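Checking and Replacing the Finger Pads on a Hand-Held Gripper
Urnholm Automation Workshop – Maintenance Instructions
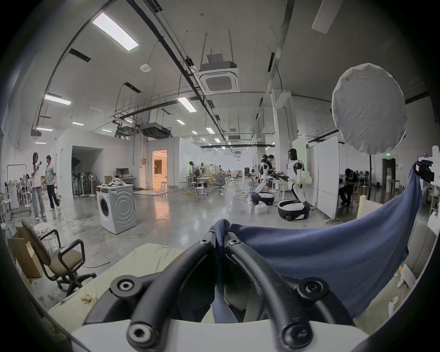 This procedure applies to the hand-held grippers used at the Kunine cell for cloth handling. It is to be carried out every 46 operating hours, and whenever an operator reports that fabric slips during a pull. Allow 12 minutes per gripper.

Before starting

Remove any cloth from the arms and set the gripper on a padded surface. Disconnect the data cable at the cell end. Obtain pad kit 711 and a hex key that fits the cap sockets fully. A worn key will round the sockets and must be discarded.

Procedure

1. Close the arms slowly by hand. They should meet evenly, with no side play.
2. Wipe both pads with a lint-free cloth. Replace any pad that is cracked, shiny or lifting at a corner.
3. Loosen the upper caps first, then the lower caps. Do not remove the lower caps.
4. Peel off the old pad and clean away all adhesive. Press the new pad down from the center outward.
5. Tighten the lower caps, then the upper caps. The arms must still open freely – if they bind, back off the upper caps slightly and check again.
6. Reconnect the cable and run the Jaber calibration routine. A score below 78 requires a repeat of steps 3 to 5.

Record the result in the cell log. Grippers that fail twice are to be tagged and returned to the Broner bench for inspection.

Last revised 2026-06-10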